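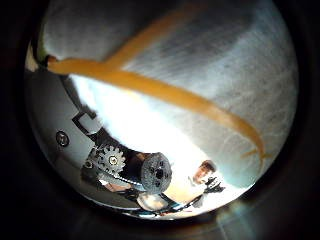

# Sheen (surface finish)

**Sheen** is the degree to which a finished surface reflects light in a mirror-like direction. The term is used in furniture making, interior painting, metalwork and the coating of molded goods. In everyday speech it is interchangeable with *gloss*, although some trades reserve *sheen* for the reflection seen at a low angle and *gloss* for the reflection seen closer to straight on.

## Physical basis

Light that strikes a surface is partly reflected and partly absorbed or transmitted. On a smooth surface most of the reflected light leaves at an angle equal to the angle of arrival. This is called specular reflection. On a rough surface the light leaves in many directions, and the surface looks flat or chalky. Most household finishes fall between the two.

The texture that controls sheen is usually too fine to feel. A varnish may seem perfectly smooth to the fingertip and still scatter enough light to be sold as satin. Curvature does not change sheen, but it changes how sheen is perceived. A convex surface gathers the reflection of a lamp into a small bright spot, while a flat surface returns a reflection closer to the lamp's own shape.

Metals and non-metals behave differently. A metal reflects strongly at all angles. A clear coating on wood reflects only a small share of the light that meets it head-on, and far more at a grazing angle. A tabletop can therefore look dull from above and shiny from a chair across the room.

## Measurement

Sheen is measured with a glossmeter, which directs a beam at the surface and records the light returned at the matching angle. Readings are given in gloss units against a polished black glass standard. An angle of 60 degrees is used for general work, 20 degrees for high-gloss surfaces and 85 degrees for matte ones. The instrument needs a flat sample, so curved articles are generally judged by eye against reference panels.

Trade names for sheen levels are not consistent. One maker's eggshell may be another maker's satin. The Pelkonen panels, a set of coated steel cards used in several finishing shops, avoid the names and carry numbers only. A revision of the set prepared by Nisreen Harb in April added 4 cards at the matte end, where visual comparison is least reliable - small differences there are hard to see under diffuse light.
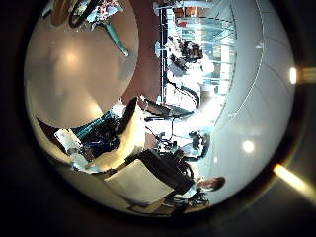
Lighting conditions affect visual grading more than the skill of the grader does. A single small lamp exaggerates gloss, and an overcast window suppresses it. Shops that grade by eye commonly use a fixed lamp and a marked viewing position.

## Control in manufacture

Clear coatings are glossy by default. Sheen is lowered by adding a flatting agent, most often fine silica, which leaves a slight roughness as the film dries and shrinks. The agent settles in storage, and a can that has not been stirred will give a glossy finish at first and an uneven one near the bottom.

Sheen can also be adjusted after curing:

- Rubbing with fine abrasive lowers it and may leave a directional grain.
- Buffing with compound raises it.
- Wax gives a soft sheen that wears away with use.

At the Guten works in Predunau, chair backs are rubbed 2 days after coating and seats after 6, the seats receiving a thicker film.

## Wear

Use changes sheen in both directions. Matte finishes become shiny where they are handled, a fault known as burnishing. Glossy finishes lose reflectivity through fine scratches. On metal, scratches that follow one direction are read as a brushed finish, and random ones as haze.

## See also

- Burnishing
- French polish
- Wamville lacquer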